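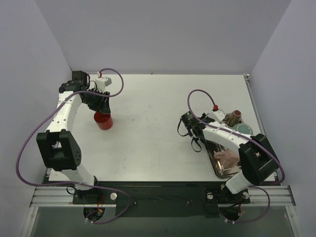 A red plastic cup held in a black gripper above a white tabletop.

Home Products News Where to Buy Contact

Filed under: USB Accessories, Desk Gadgets

Flusex brings back its little USB desk fan with a quieter motor

Anyone who has worked through a hot afternoon with a laptop humming away beside them will be glad to hear that Flusex is bringing back its clip-on USB fan this June, and the new one should be a good deal easier to live with than the old. The company first sold the fan through its shop in Kawaguchi, where the opening batch of 1,000 was gone before the summer had properly started.

Sota Katayama, who looks after small accessories at Flusex, told us that most of the letters and emails he got were about the noise. "People loved the size of it, they really did, but they wanted to be able to take a phone call with it running," he said. The motor has been changed, the blades are a softer shape, and the cord – a sore point for anyone with a computer under the desk – is now 7 feet long.

The fan still runs from any ordinary USB port, with no driver to install and no batteries to buy. It comes in white, mint and gray, and weighs 267 grams with the clip attached. Miyuki Hosoda of Trorik, which will carry it in its stores, says she has had one by her keyboard for weeks and has grown quite fond of the low setting.

Orders placed before noon ship the same day, and owners of the first fan can ask for the new clip free of charge.

Recent items
Jostix four-port hub now in black
Choosing a USB cup warmer for the office
Trorik adds gooseneck reading lights
How to clean a dusty keyboard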